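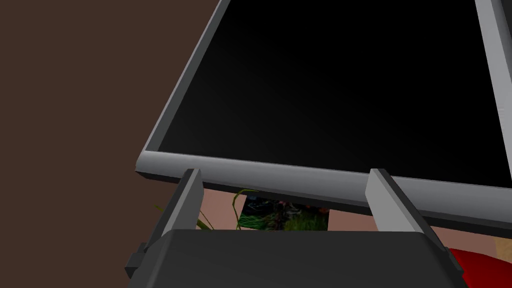 Fig. 4-1. Gripper view in the simulated room, fingers open, monitor off.

4.2 Gripper Check in Simulation

1. Load the Shirima room and set the finger speed to 20.
2. Open both grippers. Bring the left one to the red flowerpot on the TV cabinet.
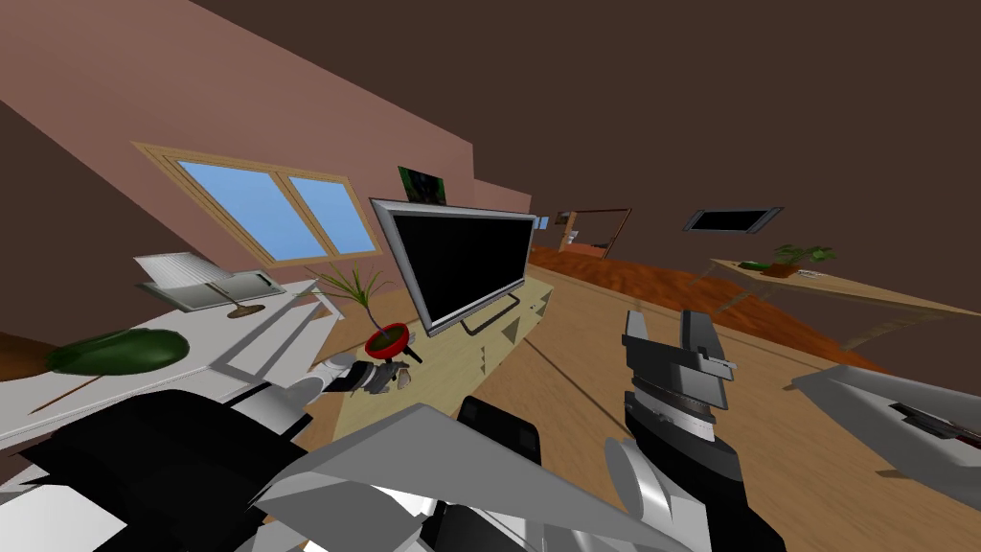 3. Set the grip limit to 86 – never higher on a first run. Close the left gripper on the test part and hold. Keep the right gripper open

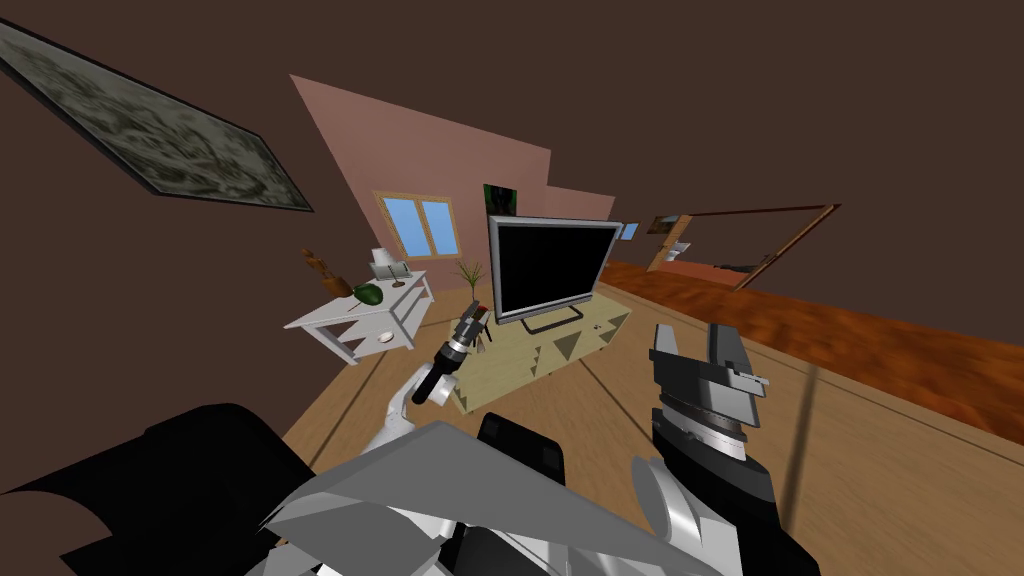
and clear of the cabinet until the log shows code 357. If the code does not appear, stop the run and repeat step 2.

CAUTION: Do not change the camera tilt while an arm is moving.

4. Open the fingers fully before you save the pose.
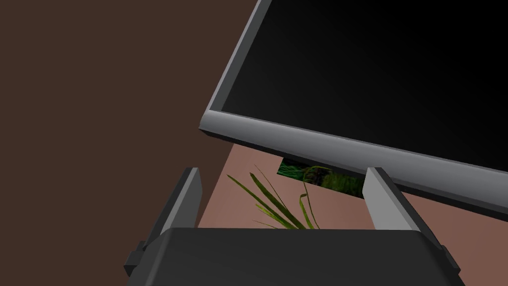 Fig. 4-2. Fingers open, nothing held.

Related topics
Finger Pad Replacement
Stoltetti Arm Zeroing
Log Codes 800 and Up

© Skamero, Trarkberg | Contact | Back to top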